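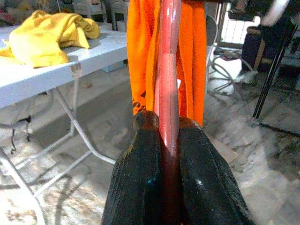
Koech dehumidifier, 9 litre, for drying washing indoors

Sold by Clerton Home Supply. In stock at the shop and online.

We have been slow to sell dehumidifiers. Most of the ones we were offered came with a box covered in claims, and when we asked the reps how a figure had been reached we got a leaflet with the same figure on it. The Koech is the first we've kept on the shelf past a winter, and we still have a few complaints, which you'll find further down.

What the number on the box means

The 9 litres is the most the machine will pull out of the air in a day, measured in a hot and very damp test room. Your spare bedroom in December is neither as hot nor, we hope, as damp. Expect a good deal less. Every make does this, so the figure is fair enough for comparing one machine with another and poor for guessing how often you'll be carrying the tank to the sink.

The tank itself holds 3 litres. It has a float that stops the machine when it's full, and a hose outlet at the back if you would sooner let it drain by itself. The hose is not in the box. We think it should be. 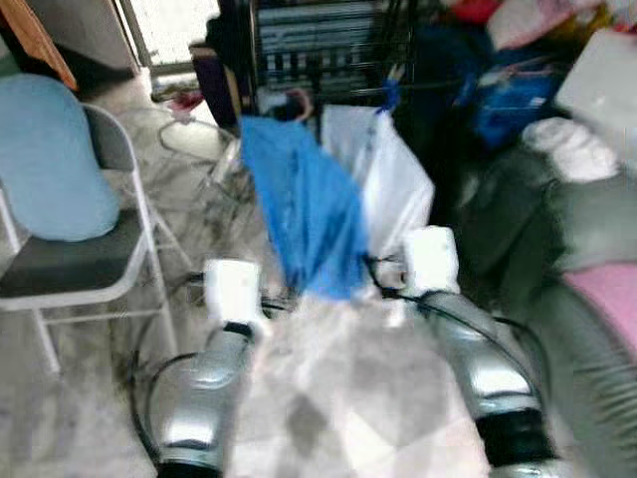
Laundry mode is the main reason people ask for this model, and the name promises more than the button does. It runs the fan at full speed and ignores the humidity setting until you switch it off. That helps, but where you put the machine matters more. The brochure has one neat white airer in an empty white room. A cluttered room, with a cloth and a bag hanging up in the middle of everything else, is closer to what most of us have to work with, and there the air needs a clear way through. Leave a gap between things, point the vent at the thickest item and keep the door and windows shut. If you dry with a window open you are trying to dry the street.

Don't stand it underneath the washing. Drips and sockets don't mix, and a towel that slides down over the vent will make it cut out. 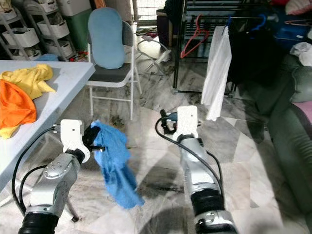

Running costs

It draws 400 watts flat out. Multiply 0.4 by the hours you run it and by whatever your supplier charges per unit, and that is your answer. We won't print "pennies a day" because we don't know your tariff or how many children you have. It costs less to run than our vented tumble dryer did, though it also takes a lot longer, and the sales sheet only mentions the first half of that.

What we don't like

The beep. It beeps on, off, up, down and full, and it can't be turned off.
The castors, which are fine on tile and hopeless on carpet.
The "air purifying" sticker. Inside is a mesh that catches fluff. Rinse it when it looks grey and think no more about it.
The claimed life of 3000 hours before a service. Hidayah Liem in our repairs room has asked the maker what the service consists of and has had no reply yet.

Hangers or airer?

Shirts do better on hangers, with a space between each one. Anything with a pile, such as fleece or fluffy cleaning cloths, is better hung from one edge than folded over a bar, where the fold stays damp. Plastic hangers are fine. We were sent a set of "fast-dry" hangers by Grisus to go with this machine and couldn't tell them from the ordinary sort, so we aren't stocking them.
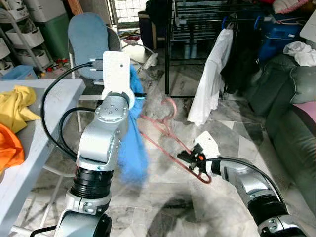 Blue fuzzy cloth and a pink plastic clothes hanger

Details

Power: 400 W
Tank: 3 litres
Extraction: up to 9 litres a day (see above)
Drain hose: sold separately
Returns: unused and boxed, or faulty at any time under guarantee

For spare tanks and filters, ring the shop and ask for Hafiz Raju.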